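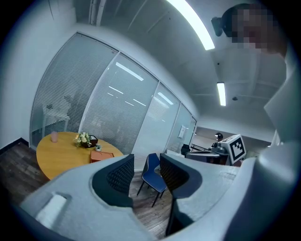
Does Your Nose Really Know What You're Eating?

Maybe a grown-up has told you that different parts of your tongue taste different things. Sweet at the tip, bitter at the back, sour and salty along the sides. There is even a map of it, and for years it was printed in schoolbooks.

The map is wrong. You can check it in your own kitchen. Put a little sugar on the tip of your tongue, then rinse your mouth and put a little on the side. You can taste sweet in both places. Try salt the same way. Some spots may be a bit stronger than others, but no part of the tongue is only for one taste.

So how did a wrong map get into so many books? More than a hundred years ago, a scientist tested which parts of the tongue were a little better at picking up each taste. The differences he found were small. Later on, other people drew them as if they were big. Then people copied the drawing, and other people copied the copy. Plenty of them had a tongue in their mouth and could have tested it before lunch.

What can a tongue do?

Scientists mostly agree on five basic tastes: sweet, salty, sour, bitter and umami. Umami is the savory taste you find in things like mushrooms, cheese and soy sauce. A few scientists want to add fat to the list. Others say they aren't convinced yet, and that argument is still going on.

Look at your tongue in a mirror and you'll see small bumps. A lot of people call these taste buds. They aren't. The bumps are called papillae (say it "puh-PILL-ee"), and the taste buds are tucked inside many of them, too small to see.

Where does strawberry come from?

There is no strawberry on that list of five. There's no chocolate on it either, or banana. Your tongue can tell you a strawberry is sweet and a bit sour. Most of the rest is smell. When you chew, tiny bits of the food float up the back of your throat and into your nose.

You might read that flavor is 80 percent smell, or 90, or 95. Be careful with those. Ask where the number came from and how anyone measured it. Usually the page doesn't say.

Try it with jelly beans

You need jelly beans in a few different flavors and a friend. Check first that neither of you has an allergy to anything in them, and sit down while you do it.

Close your eyes and pinch your nose shut. Have your friend hand you a jelly bean without telling you the flavor. Chew it slowly and make a guess. Then let go of your nose, keep chewing, and guess again.

When Lena Jakubowski's class tried this, most of the kids said the flavor seemed to jump out when they let go. One boy got every bean right with his nose pinched. Was he a super taster? The class thought so until somebody noticed he could see under his eyelids. They ran it again with a scarf over his eyes and he missed most of them.

One try with one bean doesn't prove much, because anybody can make a lucky guess. With 20 beans you'd have a better idea. Write down every answer, including the ones that spoil your theory.

What about hot peppers?

"Hot" isn't a taste. Peppers have a chemical in them called capsaicin, and it sets off the same nerves that warn you about heat and pain. Your mouth isn't really burning, even if it feels that way. People say a glass of water will fix it. Milk usually works better. Don't rub your eyes after touching a hot pepper, and wash your hands with soap.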